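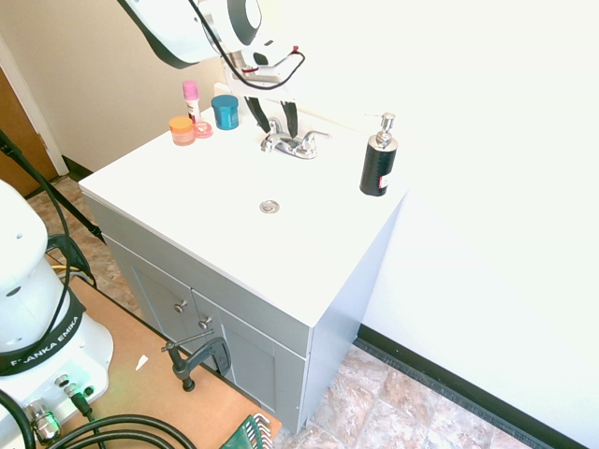
Why does a sink drain slow down when the pipe under it looks fine?
Most of the time the blockage sits in the first few inches, at the stopper or in the trap, where hair and soap collect on the inside wall. The outside of the pipe tells you nothing about it.

Home Maintenance Basics
Handout 4: Drains, traps and vents
Revised 2023-09-26

Read this before the shop session. Bring the parts diagram from Handout 3.

1. What the drain line has to do

A bathroom sink drain carries water by gravity. There is no pump and no pressure behind it, so everything depends on slope, pipe size and air. The usual slope for small drain pipe is a quarter inch of drop for each foot of run. With less slope the water moves too slowly to carry solids along. Sinks in older houses often have lines that have sagged between hangers, and a sag holds water and collects sludge.

Common sizes: 1 1/4 inch for the tailpiece and trap of a bathroom sink, 1 1/2 inch for a kitchen sink, 3 or 4 inch for a toilet. Check before buying washers. A 1 1/2 inch washer will go onto a 1 1/4 inch tube and will leak.

2. The trap

The trap is the curved section under the sink. It holds a plug of water that keeps sewer gas out of the room. The depth of that water is called the trap seal, normally 2 to 4 inches.

A trap can lose its seal in several ways:
Evaporation. A sink in a guest bathroom that sits unused for weeks can dry out. Run the water for a minute.
Siphoning. A full basin draining fast can pull the trap water along behind it if the vent is blocked or missing.
Wicking. A string of hair or lint hanging over the trap weir can draw the water out slowly.
Leakage. Look for mineral crust at the slip nuts.

S-traps are no longer allowed in new work in most places, as they siphon easily. If you find one at home, write it down and bring it up in class. Don't replace it yet -- the right fix usually involves the vent.

3. The vent

The vent lets air into the line behind the moving water. Without it you hear gurgling, and the drain runs in bursts. Most vents go up through the roof. Leaves, nests and, in cold areas, frost in December can close the opening. If two fixtures in the same room gurgle together, suspect the vent first.

4. Clearing a slow drain

Work in this order and stop when the water runs freely.

Lift out the stopper. On pop-up types, unscrew the nut on the pivot rod behind the tailpiece and slide the rod back. Clean the stopper and put it back the same way around.

Plunge. Cover the overflow hole with a wet rag if the sink has one. Use a sink plunger -- a toilet plunger won't seal on a small basin.

Take off the trap. Put a bucket under it first. Loosen both slip nuts by hand if you can. Wash the trap somewhere else, not in the sink you just took apart.

Use a hand auger in the wall pipe. Turn it as you push. When you feel resistance, keep turning and pull back a little.

Do not plunge or open a trap after pouring in chemical cleaner. Tell whoever works on the drain next that cleaner was used, and which kind.

5. Putting it back together

Slip nuts go on first, then the washer, with the beveled side facing the threads. Hand tight plus a quarter turn is enough for plastic. Fill the basin, let it go all at once, and wipe each joint with a dry paper towel to check for drips. Check again the next day.

6. Before the shop session

Look under one sink at home and sketch what you find. Mark the tailpiece, trap, trap arm and shutoff valves. Note the pipe material and diameter. We meet in room 115. Practice traps and washers are in room 109, on the Coltano shelf. Return slip nuts to the bin they came from.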